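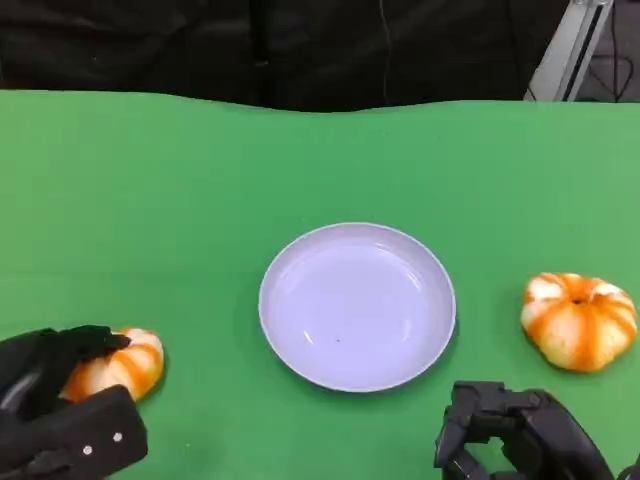

One pumpkin in the left gripper, one still on the table, and the plate between them.

Posted in February by Yuzhen Cheng

I went to the open day at Drultden on Sunday with low expectations and a thermos. A friend had forwarded me the flyer, which promised "household manipulation, live," and I have been burned by the word "live" before. Last year I drove to Pullham to see a robot make a bed and watched a video of a robot making a bed, on a laptop, next to a robot.

So, credit where it's due. The machines at Drultden were plugged in and they moved. The first demo was called Umus, which is the name of the control software, although the woman running the table used it for the whole setup, arms and all. The task was small striped pumpkins and a plate on a green cloth. You put a pumpkin on the plate. A toddler would get bored with it before lunch.

I stayed for nearly an hour anyway, and I'd like to be fair about what I saw, because the write-ups I've read since have been embarrassing.

The two arms work from either side of the table. When one closes on a pumpkin it does it slowly, with a sort of settling motion at the end, and I'll admit that part is nice to watch. A mini pumpkin is an awkward thing to hold. It's ribbed, it's squat, and it's wider than it is tall. If you've ever tried to pick one up with kitchen tongs you know how it wants to roll out sideways. The grip held on most of the tries I stood through. One pumpkin went off the back of the table and a kid in the front row got to return it, to applause.

What bothered me was the poster. It said the system had been trained on 946 recorded runs and had then succeeded in 248 tries. Out of how many? I asked. I was told the full results were "being written up." A number of successes with nothing under it is decoration, and I don't think it's rude to say so at an open day. There was also a line about "any household object," sitting right over a table with pumpkins and a plate on it.

I asked if I could swap in something of mine. I had an orange in my bag and the thermos. The answer on the thermos was a quick no, on the grounds of weight. The orange got a longer conversation between two of the staff and then also a no. I don't blame them — I wouldn't want a stranger's fruit in my demo either — but it tells you how wide the circle is. Same cloth, same plate, same black curtain behind, same lights. I'd have been more impressed by a worse success rate on a messy counter.

The other thing I kept watching was the people. Somebody had to reset the pumpkins between runs, and somebody else kept an eye on the screen. During my hour there were never fewer than 3 staff at that one table, and all of them were busy. If you're working out the labor saved, start there.

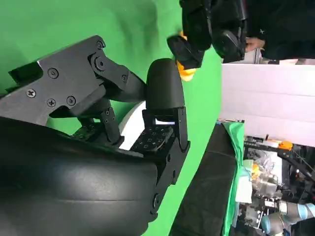

Can the gripper feel what it's holding?
The fingers are meant to be paired with touch pads that report pressure back to the software, and the staff told me the grip force gets adjusted from that. They didn't have a readout up for visitors, so I'm taking their word for it.

That touch business is the part I'd go back for. I had a decent talk with a grad student at the end, after the crowd had thinned, and he was much more careful than the poster. He said cameras do most of the work and touch helps at the last moment, when the fingers are in the way of the view. He also said wear is a problem and that they replace pads more often than they'd like. I wish that had been on the wall. I'd have believed the rest of it sooner.

Upstairs there was a second room run by Yüksel, the company that is paying for part of this. It had a slide deck and free pens. The deck had a home robot at the end of it, folding towels in a kitchen nicer than mine, and a speaker who used the phrase "within reach" several times without putting a year on it. I took a pen. It works fine.

Parking was a pain, by the way. The lot has 100 spaces and it was full by ten, so if you go to the next one, use the side street behind the bakery. The coffee is downstairs and it's better than you'd expect from a lab.

Would I tell you to go? If it's free and you live nearby, sure. Stand at the pumpkin table, ask what the total number of tries was, and let me know if you get an answer. I left my email with them and haven't heard back.

Recent posts
The bed-making robot of Pullham, or a laptop
My robot vacuum versus the hallway rug, part two
How to read a demo video
Why I returned the smart trash can

Contact | Copyright Yuzhen Cheng | Back to top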